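**Home & Shop Automation > General > Can anything set a table yet?**

**tudose_silviu** wrote on July 11, 2026:

My sister-in-law is convinced that by December she will own something that sets the table, clears it, and puts the forks away facing the right direction. She saw a clip. I told her I'd ask people who fix machines for a living.

For reference, I run the packing side at Tulotby. We have a Trandance arm that moves boxes from one belt to another belt. It's great at this. It did 173 in a row last week without a stop. Then somebody in receiving switched tape suppliers, the new tape is shiny, and the arm spent the afternoon waving at the boxes like it was seeing them off at the station.

So: chores. Spoons, bowls, socks. Are we there?

---

**heidrun_sv** wrote:

No.

---

**tudose_silviu** wrote:

Thanks Heiðrún, I'll pass that on.

---

**heidrun_sv** wrote:

Fine, longer version. I do maintenance on a bakery line. Everything on it that works well works on one object, presented one way up, at one height. A kitchen is the opposite of that on purpose. People buy *mismatched* bowls. They pay extra for them.

A box wants to be picked up. It has sides. A spoon lying flat gives you a couple of millimeters of clearance and a handle that's curved where you don't want it, and if you squeeze the wrong spot it swivels and points at you.

---

**pau_sarbu** wrote:

I think that's a little 2015 of you. The grabbing part is a lot better than it was. What's missing is practice, and the practice is coming from people. Somebody holds the gripper in their own hand, does the chore, and the machine gets to learn from that. Look at the spoon here:

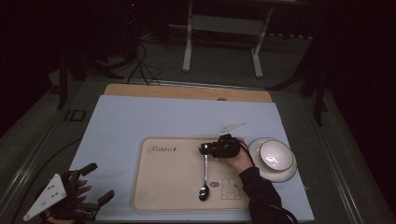
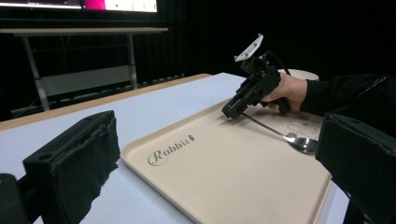 *Same place setting twice. Jaws over the handle in the first one, spoon up in the jaws in the second.*

You can do a lot with two stubby jaws if whoever is steering them knows what a spoon is.

---

**heidrun_sv** wrote:

Paula, there's a hand on it. There is a whole person attached to that hand. I also can set a table by this method.

---

**pau_sarbu** wrote:

Yes, that's the point! The hardware question is "can two jaws hold a spoon by its skinny end," and the second picture says yes. The other question is who decides where the jaws go, and that's software, and software moves fast.

---

**celeste_h** wrote:

Software moves fast until it meets my kitchen.

Two things I notice. One, the jaws in the second picture have it by the handle, with the bowl hanging down over the mat or tray or whatever we're calling the Rabbit item. That's a reasonable way to carry a spoon, and also how you'd get one that swings if you move it in a hurry. Two, the dishes are right behind or next to the hand. In the first one the plate is practically touching the sleeve. I've knocked over plenty of bowls with an elbow, and I've had mine installed since birth.

I'd like to see it done with a regular family table. Homework, a phone, the good scissors, one glass of milk too near the edge.

---

**stoica_b** wrote:

Shop-floor vote here. We're a small place (Stoica, upholstery, my father's name on the door and my name on the invoices). We bought a Fatel bench unit to sort fasteners. Sales guy said it would pay for itself in 6 months. It sorts beautifully if I hand it fasteners that are already sorted.

I'm being unfair. It handles staples and tacks fine. Anything with a cloth cover on it goes in the bin marked UNKNOWN, and then I go through UNKNOWN with my coffee. I have started to think of this as my job.

---

**tudose_silviu** wrote:

Did it pay for itself?

---

**stoica_b** wrote:

It has paid for part of its stand.

---

**pau_sarbu** wrote:

Okay but Brândușa, how many times did you show it a covered button? The Fatel comes with a teach mode. It wants something like over 100 tries per item before it stops sulking.

---

**stoica_b** wrote:

5. Then the phone rang.

---

**pau_sarbu** wrote:

I rest my case.

---

**heidrun_sv** wrote:

You rest *my* case. If a working adult who paid for the thing gives up at five, tell me who in an ordinary house is going to demonstrate spoons all evening. Silviu's sister-in-law?

---

**tudose_silviu** wrote:

She gave up on the bread maker because it had a clock.

---

**celeste_h** wrote:

In fairness to Paula, the buyer wouldn't do the showing. Somebody else does it ahead of time, with lots of spoons, and you get it already trained. What I don't buy is that it carries over cleanly. Pale mat, one spoon, dishes off to the side is a kind setup. I'd start with a kind setup too. But I wouldn't quote my sister-in-law a date off of it.

My guess for the order: unloading plates first, then cups, then silverware, then laundry, and fitted sheets when the sun burns out.

---

**heidrun_sv** wrote:

I'd move silverware after cups but before *lids*. Nothing will ever match lids.

---

**pau_sarbu** wrote:

I'd put silverware earlier than either of you, and I'll come back to this thread and be unbearable when it happens.

---

**tudose_silviu** wrote:

I read her the highlights. She says she'd settle for one that only does spoons, and wants to know if it comes in white.

Also the tape's back to the dull kind. Arm's fine.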